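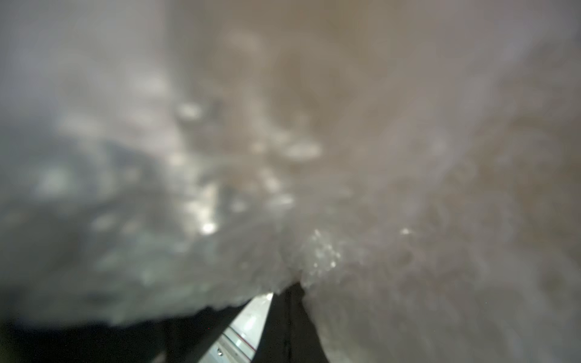
10/31/20

Vat day. Came in early to check Simiyu (the big indigo vat, for anyone new reading this) and the poor thing had gone off overnight. Bloom was thin and gray and the liquid underneath had turned that flat denim blue that means too much air got in. On Thursday's page, if I'd written one, there would be a note saying the lid didn't sit right. There isn't one. So, first note: the lid doesn't sit right! Push down on the hinge side until it clicks.

Warmed it back up slowly on the mat and fed it fructose, a small scoop stirred into warm water first so it didn't clump. Then stirred along the wall in one direction and dragged the paddle back to the middle the way Elspeth showed us in July, when it was so hot in here that the vat practically ran itself. I miss that. At this time of year I spend half the morning babysitting a thermometer.

Left it alone. This is the part I'm bad at. I went and sorted the swatch drawer instead, which needed it, and found that whoever did the last batch of cotton skipped straight from the 3,510s to the 3,540s. If you were planning to pull 3,524 for comparison, it doesn't exist. I've put a slip of card in the gap so we stop hunting for it. (Njoroge, I'm fairly sure it was you, and I'm fairly sure you'll say it was me.)

By the time I got back, the surface had the coppery skin again and a clump of proper blue bubbles, and when I moved them aside the liquid was yellow-green. Amber toward the bottom. So happy. Wrote "GOOD" on the tape on the side and drew a face on it.

Test dips. Same cotton as always, scoured last week, soaked in plain water until it stopped giving off bubbles and then squeezed out. Three strips, all in for the same length of time, all aired flat on the rack:

Strip A, one dip. Pale, clean, a bit greenish until it finished turning. Slight streak along one edge where I had my thumb.
Strip B, two dips with a full airing between. Really nice mid blue. Even on both sides.
Strip C, three dips but I rushed the last airing, and it shows. Blotchy, and it rubs off on a white rag a lot more than B does.

I keep relearning the lesson of strip C. If the cloth is still green in the folds, it's still turning, and putting it back in only piles loose blue on top. Ilham airs hers until she's bored and then goes and eats something, and her crocking is always lower than mine. I should just copy her.

About crocking, I tried Nafula's rinse again: cold water, then a splash of white vinegar, then cold water until it runs clear. Compared with plain water only, the vinegar piece felt softer and dried a touch brighter. I can't say whether it rubs off less. The rag marks look the same to me in daylight. Will do it again with the wool, where I'd expect it to matter more, the alkali being so rough on it.
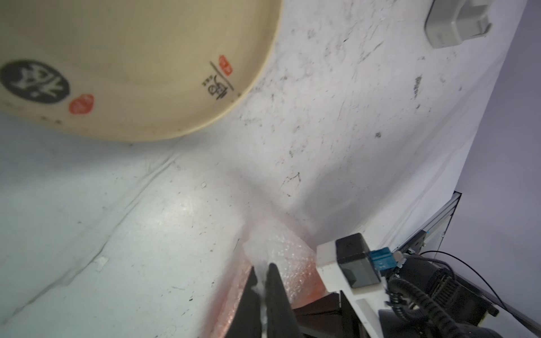 The wool is the real reason I'm writing such a long entry. Nyokabi wants the scarves for the Jitbridge order in a blue that sits between our B and the old Dresareck dark, and she wants them all to match, which is a cruel thing to ask of indigo. My plan is a weaker vat and more dips. Every dip then makes a smaller jump and there's less to go wrong on any single one. It's slower, but wool takes the color up so eagerly that a strong vat gives you a navy collar and a sky blue tail before you've even got the thing all the way under.

So I started a small vat just for wool, in the lidded pail. 2,000 ml of warm water, and then stock from the jar added by the spoonful until it looked right, and yes I know "looked right" is not a measurement, please don't write that in the margin again. Kept the lime way down. The pH strip came out between two colors on the chart, as it always does. I held it up next to Elspeth's old chart and her chart says one thing and the new chart says another. Can we please throw one of them out? I don't care which, as long as we all use the same one.

First wool dip, a scrap of the merino: wetted out overnight in lukewarm water with a drop of soap, slid in at the side with no splashing, moved under the surface very gently so it wouldn't felt. Came out a sharp lettuce green and turned more slowly than the cotton ever does. It's drying now. While wet it looks far darker than it has any right to, so I'm not going to judge it until tomorrow. I'm writing that down so I have to stick to it.

Things I noticed and will forget otherwise:

The blue gloves leak at the left thumb. I have a blue thumb.

The paddle with the long handle is much better for Simiyu than the short one. The short one makes you lean over, and then you breathe in the vat, and then you don't want lunch.

Sediment is getting high. When I stirred, it took ages to settle, and one corner of strip A has gritty specks where it touched bottom. We need the net back in before anybody dyes anything that matters. I think the net went home with Njoroge to be mended?

We're low on fructose and the lime tub wasn't closed all the way. Lime that's been sitting open goes weak, so I've marked it OLD and put it on the bottom shelf for cleaning jobs only. Open the new one.

Ilham asked whether we could overdye the yellow pieces from the weld pot while the vat's in a good mood. I'd love to — that green was the best thing we made all summer — but weld hates sitting in alkali for long, so it would need quick dips and a rinse straight after. I'd also want to do the yellow first and let it cure a good while, and those pieces are pretty fresh. Let's leave it for the next feed. I've bagged a couple of the ugliest ones as testers.

End of day: Simiyu stirred, bloom pushed to the center, lid clicked down (I checked it and then I checked it again). Wool pail wrapped in the old blanket by the radiator. Mat on low. Whoever opens up, please look at the wool pail before you do anything else, and if the top has gone blue, give it half a scoop and don't stir hard.

Merino scrap is on the rack at the window end, pinned with the wooden peg. Don't move it until I've seen it dry.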